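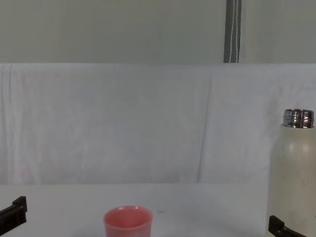 Home | Manuals | Downloads | Contact

Husis Bingo Caller, User Manual
Section 4: Setting up a session

Last updated: March 2020

Read Section 3 first if the caller has not been paired with the display board. A session cannot be opened until the board shows READY.

4.1 Opening a session

1. Turn on the caller with the key switch and wait for the start menu.
2. Enter the four-digit operator code. The factory code is 3702. Change it before the first public session (see 4.3).
3. Select NEW SESSION.
4. Choose the ball set. Use 75, 80 or 90 to match your printed books.
5. Enter the number of games. The default is 11.
6. Press CONFIRM. The board clears and shows Game 1.

Note: The ball set cannot be changed once the first number has been called. To change it, close the session and open a new one.

4.2 Setting the prizes

1. From the session screen, select PRIZES.
2. Highlight a game and enter the amounts for one line, two lines and full house. Leave a field at zero if that prize is not played.
3. For a rolling jackpot, set ROLL to YES and enter the number of calls allowed.
4. Press SAVE after each game. Leaving the screen without saving restores the old amounts.

Caution: Do not edit the prize for a game in progress. The board will show the new amount, but the printed session report will keep the old one.

4.3 Changing the operator code

1. Hold MENU for three seconds.
2. Select CODES, then OPERATOR.
3. Enter the old code, then the new code twice.

Five wrong entries lock the keypad for 30 minutes. Turning the unit off does not clear the lock.

4.4 Checking a claim

1. Press STOP as soon as a player calls.
2. Type the ticket serial number and press CHECK.
3. If the board shows VALID, press PAY. If it shows NOT VALID, press RESUME and the game continues from the last number.

Note: Serial checking works with Haslam and Pasitville books only. Tickets from other printers have to be read back by hand against the board.

Continue to Section 5: Closing a session and printing reports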